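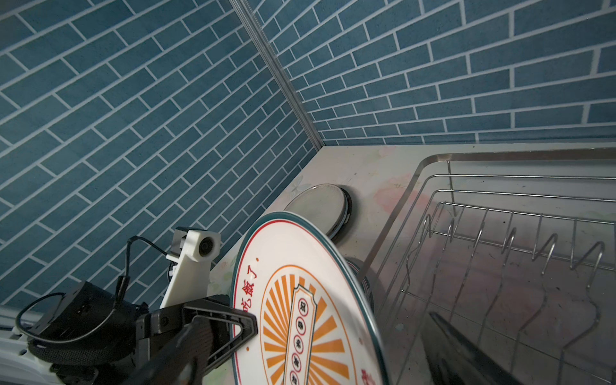

Leonidas Politis | 2020-08-30
Druvetti summer projects, Stuvcombe

So my part of Druvetti was the plates. Two arms, a dish rack, and one question that kept me busy all summer: does the robot know when it has hold of a plate by the rim, or does it just close its fingers and hope?

When I started, the answer was hope. The gripper closed, the script moved on, and if the plate had slipped the arm would carry nothing over to the rack with total confidence. Pantelis Giannakopoulos had built the first version of the grasp check the year before, and it only looked at how far the fingers had closed. Great for cups! Plates are thin, so a good grip and an empty grip give you nearly the same number. I plotted both on one graph and couldn't tell which was which, and I was the one who made the graph.

My idea was to let the wrist cameras decide. They sit close to the fingers, so when the arm has a plate there's a lot of plate in view, and (this is the bit I was proud of) the plate should stay put in the picture while the background slides past. If the arm lifts a little and the rim doesn't move relative to the finger, you've got it. I called this the wiggle test, and sadly that's also its name in the code.

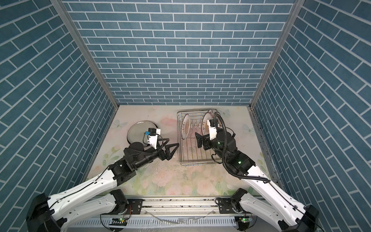
Collecting the data took way longer than I'd planned. I drove both arms by hand, picking plates up badly on purpose half the time, and saved a short clip from each try. Then I sat down with Roltum and labeled everything as held, slipping or missed. That came to 2,656 clips. Slipping was the horrible one. I'd label a clip on Friday and disagree with myself after the weekend, so I went back and did the whole slipping pile again with written rules next to me. I wish I'd written them first.

I trained on 2,000 clips and kept the rest for testing. The model is small, nothing fancy, and it looks at 2 frames: one from before the wiggle and one from after. I did try feeding it the entire clip, but it got slower and I couldn't see any gain worth the wait.

Held and missed came out really well. Slipping was so-so, and most of the mistakes were in the crowded setups, where plates with the same print stood right beside the one being gripped. Red lettering here, red lettering there, orange rays all over the place. My guess is that the model latches onto the wrong rim. 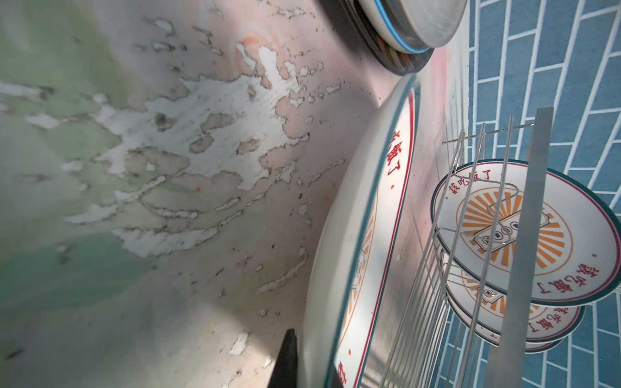
I tested that guess in a pretty basic way. I took 20 clips it had gotten wrong, blacked out everything except the patch next to the fingertip, and ran them again. Most of them flipped to the right answer, which made my week. It's a tiny test and I picked the clips myself, so please don't quote it as a result. I do think cropping is the first thing the next person should try, though.

Things I didn't get to: stacked plates, bowls of any kind, and using both wrist cameras together when one arm blocks the other. The clips and my labeling rules are in the Fragkou folder, and the write-up with the proper tables is due in November.

Related
Finger gap and cups: last year's grasp check
Labeling clips in Roltum, a short guide
Lining up two wrist cameras
Druvetti summer projects: all reports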